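Stevulholm Automation Board > Grippers and end effectors
Thread: Stamach or Gistach fingers for small flat parts?

bzamudio
Trying to choose between two sets of fingers for putting processors into pockets. The Stamach pair is stiffer, the Gistach pair is thinner at the tip. I ran 505 picks with each at the same speed. Stamach dropped 2, Gistach dropped none but put the chip down crooked more often. Anyone used either for longer?

pellegrini_fan
Stamach, easily. Thin tips bend after a few months and then you're chasing offsets. Ours went in January and we haven't touched them.

Elisa Benedetti
I don't agree. We're at 1,364 cycles on the Gistach set and the tips are still straight. Crooked placing sounds like your pocket – how much clearance have you got?

bzamudio
Not much on the sides. Wrist camera view from the Stamach runs:
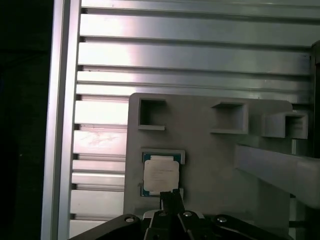 Fingers at the lower edge of the processor, light grey fixture plate.

Elisa Benedetti
I'd open the rim up a touch before blaming the fingers. Also the glare off that extrusion near the top would bother me if you're using the camera to find the pocket. Try lower exposure or a bit of matt tape.

pellegrini_fan
Tape is fine for a test. I'd still take the stiffer fingers and slow the last bit of the approach.

bzamudio
Will print a looser pocket and run both sets again, another 105 picks each. Exposure is still on auto so I'll fix that first.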